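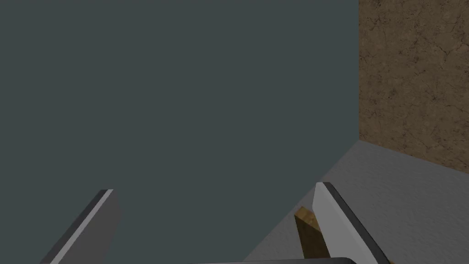
Urell 재정 문서 말뭉치 데이터 카드

Urell은 지방정부와 중앙정부가 펴낸 예산 관련 문서를 모아 문장 단위로 정리한 한국어 데이터셋입니다. 예산안 제안 설명, 추가경정예산 심사 보고, 결산서 개요, 중기재정계획 요약, 기금 운용 보고를 한 형식으로 읽을 수 있게 만들었습니다. 예산 문서를 한 번이라도 대량으로 다뤄 본 분이라면 아실 텐데, 같은 '세입'이라는 말도 문서마다 가리키는 범위가 조금씩 다릅니다. 그 차이를 하나하나 따라가 보는 일이 생각보다 훨씬 재미있었고, 그 재미를 나누고 싶어서 공개합니다!

현재 판: 2판
언어: 한국어 (표 제목에 영어 병기가 일부 있음)
문서 수: 2549건
형식: JSON Lines, UTF-8
관리: Lucian Surdu

무엇이 들어 있나

문서는 세 묶음으로 나뉩니다.

skoldale 묶음은 본예산과 추가경정예산의 설명 자료입니다. 가장 양이 많고 문장도 길어요. "전년 대비 증액 편성하였음" 같은 개조식 문장이 많아서 주어를 찾기 어려운 경우가 잦습니다. 주어를 억지로 채워 넣지 않고 원문 그대로 두었습니다.

barbosa 묶음은 결산 자료입니다. 예산현액, 지출액, 이월액, 불용액이 한 줄에 같이 나오는 문장을 되도록 살렸습니다. 이월과 불용을 구분하는 모델을 만들고 싶은 분께 이 묶음을 가장 먼저 권합니다. 명시이월, 사고이월, 계속비이월이 각각 따로 표시되어 있습니다.

ernance 묶음은 중기재정계획과 기금 운용 보고입니다. 전망치가 많고, 나중에 수정된 전망이 원래 전망과 나란히 있는 문서도 있습니다. 두 값을 연결하는 작업은 아직 끝나지 않았지만, 연결된 부분만 봐도 전망이 해마다 어떻게 움직였는지 볼 수 있어서 저는 이 묶음을 제일 자주 열어 봅니다.

필드 설명

doc_id: 문서 고유 번호. 묶음 이름과 일련번호를 붙인 문자열입니다.
bundle: skoldale, barbosa, ernance 중 하나.
fiscal_year: 회계연도. 발행 연도와 다를 수 있으니 꼭 이 필드를 쓰세요. 결산 자료는 거의 언제나 발행 연도가 한 해 뒤입니다.
doc_type: 문서 종류. 모두 14종이며 목록은 types.txt에 있습니다.
sent_no: 문서 안에서의 문장 순서. 0부터 시작합니다.
text: 원문 문장.
amount: 문장에 나온 금액. 원 단위 정수로 바꾼 값의 배열이고, 금액이 없으면 빈 배열입니다.
unit_src: 원문에 적힌 단위. 원, 천원, 백만원, 억원, 조원 가운데 하나이고, 한 문장에 둘 이상이 섞이면 mixed로 적습니다.
direction: 증가, 감소, 유지, 해당 없음.
basis: 증감의 비교 기준. 당초예산, 최종예산, 전년 결산, 직전 전망, 불명.
carry_type: 이월의 종류. barbosa 묶음에만 있습니다.

예시 한 줄

doc_id: skoldale-0050
fiscal_year: 2019
sent_no: 7
text: 지방교부세는 당초예산 대비 200억원 증액 편성하였음
amount: [20000000000]
unit_src: 억원
direction: 증가
basis: 당초예산

만든 과정

원문은 PDF와 HWP로 된 것이 대부분이었습니다. 본문을 뽑은 다음 쪽 번호와 머리글을 지우고, 줄바꿈으로 끊어진 문장을 다시 이었습니다. 개조식 문서에는 마침표가 없는 문장이 많아서 일반적인 문장 분리기가 잘 맞지 않았습니다. 그래서 글머리 기호와 들여쓰기, 그리고 '하였음', '예정임', '필요'처럼 끝을 알리는 표현을 함께 보는 규칙을 따로 짰습니다. 이 규칙은 split_rules 폴더에 그대로 들어 있으니 다른 행정 문서에도 써 보세요. 감사 보고서에 돌려 봤더니 꽤 잘 나뉘어서 무척 신났습니다.

금액은 정규식으로 먼저 찾고 사람이 확인했습니다. "1조 2천억원"과 "12,000억원"은 같은 값으로 정리됩니다. "△"와 "▲"는 문서에 따라 감소를 뜻하기도 하고 단순한 강조이기도 해서, 각 문서의 범례를 확인한 뒤 direction을 정했습니다. 범례가 없는 문서는 표의 합계를 맞춰 보고 판단했습니다.

direction과 basis는 두 사람이 따로 붙이고 서로 맞춰 보았습니다. 의견이 갈린 문장은 disputed.jsonl에 두 사람의 표시를 모두 남겼습니다. 가장 자주 갈린 것은 "전년 수준"이라는 표현입니다. 전년 당초예산인지, 추경까지 반영한 최종예산인지 문장만으로는 알 수 없는 때가 많거든요. 앞뒤 다섯 문장 안에서 근거를 찾지 못하면 불명으로 두었습니다.

나누기

학습용, 검증용, 평가용으로 나누어 두었습니다. 같은 문서의 문장이 서로 다른 쪽에 들어가지 않게 했고, 같은 기관의 같은 회계연도 본예산과 추경도 한쪽에만 들어 있습니다. 추경 문서는 본예산 문장을 거의 그대로 옮겨 쓰는 일이 많아서, 이것을 섞으면 점수가 지나치게 좋게 나옵니다. 1판에서는 이 부분을 놓쳤습니다. 1판 점수와 2판 점수를 직접 비교하지 말아 주세요.

평가용에는 사람이 한 번 더 검토한 어려운 문장 200개가 hard.jsonl로 따로 묶여 있습니다. 단위가 섞인 문장, 비교 기준이 둘인 문장, 그리고 줄어든 적자를 '개선'이라고 쓴 문장이 주로 들어갔습니다. 마지막 유형은 정말 까다롭습니다. 재정수지 적자 폭이 줄면 direction은 감소로 적는데, 글의 어조만 보고 증가라고 답하는 모델이 많았습니다.

이런 데 쓰면 좋아요

예산 문서에서 금액과 증감을 뽑는 모델 학습
개조식 문장 분리 실험
회계연도별 용어 변화 살펴보기
세입 전망과 결산의 차이를 설명하는 문장 찾기
예산 용어를 처음 배우는 수업의 읽기 자료

특히 마지막 용도를 응원합니다. 의무지출과 재량지출, 일반회계와 특별회계 같은 말은 정의만 외우면 금방 잊히지만 실제 문장을 50개쯤 읽으면 감이 옵니다. lessons 폴더에 용어별로 짧은 문장 모음을 넣어 두었어요.

주의할 점

금액은 원문에 적힌 값이고 공식 통계로 확인한 값이 아닙니다. 원문에 오타가 있으면 오타도 그대로 옮겼고, 알아챈 것은 errata.txt에 적었습니다. 정책 판단이나 투자 판단에 쓰실 때는 반드시 해당 기관의 원자료를 보세요.

물가를 반영한 조정은 하지 않았습니다. 모든 금액은 명목 금액입니다.

기관 규모가 고르지 않습니다. 문서를 많이 공개하는 기관이 그만큼 많이 들어 있어서, 문장 수를 그대로 평균 내면 큰 기관의 문체가 결과를 좌우합니다. weights.csv의 가중치를 쓰면 어느 정도 누그러집니다.

담당 공무원의 이름, 전화번호, 전자우편 주소는 지웠습니다. 혹시 남아 있는 것을 발견하시면 doc_id와 sent_no를 적어 이슈로 알려 주세요. 가장 먼저 처리합니다.

불러오기

압축을 푼 폴더에서 load_urell.py를 실행하면 묶음별로 읽어 옵니다. 묶음 하나만 필요하면 --bundle barbosa처럼 이름을 주면 됩니다. 추가로 설치할 패키지는 없습니다. 금액이 커서 32비트 정수로 읽으면 값이 깨지니 표 계산 도구로 옮길 때는 64비트 정수인지 확인하세요.

바뀐 내용

2판: 추경과 본예산의 나누기 문제 수정, carry_type 추가, hard.jsonl 추가, "천원"을 "원"으로 잘못 읽은 표 주석 수정.
1판: 첫 공개.

다음 판은 2월에 낼 생각입니다. ernance 묶음의 전망치 연결을 마치고, 성과계획서를 새 문서 종류로 넣으려고 합니다. 성과지표 문장은 금액보다 비율이 많아서 amount 옆에 ratio 필드를 새로 둘지 고민 중이에요. 의견이 있으면 이슈에 남겨 주세요. 규칙 수정 제안도, 오타 제보도, "이 문장은 왜 감소인가요?" 같은 질문도 모두 반갑습니다.

인용

글이나 발표에 쓰실 때는 "Urell 재정 문서 말뭉치 2판, Lucian Surdu 관리"라고 적어 주세요. 일부 묶음만 쓰셨다면 묶음 이름도 함께 부탁드립니다.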